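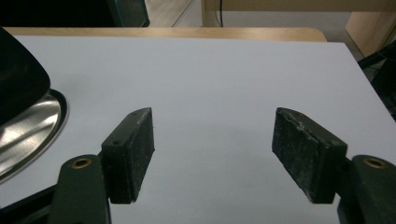 Hand-held gripper over the table, pads open. Scuffs and dust on the pads.

We wrote down our house rules for hand-held gripper work in August and keep getting asked for them. Short thread.

1. Look at the pads before every session. Dust is fine up to a point. A pad that's chipped gets a note in the log, and if the chip reaches the gripping face the pad gets replaced.

2. Wipe pads every 200 grasps. Dry cloth, no solvent. We used to wait until 700 and the slips crept up on us.

3. Start and end each recording with the fingers open and nothing between them. Hold still for 2 seconds. It makes trimming much easier later.
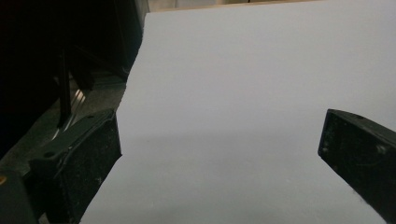 Tranimell
Bench lead, Skastow handling lab
2018-09-26

4. Plain, pale surface under the work when you can. Dark fingers show up well on it, and so does lint.

5. Don't move furniture between takes. If you have to, log it as a new setup — even for one chair.

6. One operator per setup sheet. If you hand over the tool, start a fresh sheet and do the pad check again.

7. Check the screws on both fingers when you pick up the tool. Hand tight isn't enough.

8. No renaming files at the bench. Kaveo does the numbering, and the only thing we type in is the setup code.

The full list has 22 rules and most of them are duller than these. The log template comes with it. Reply if you want a copy — I'll send the current version, and please bin the older one with the two-column log.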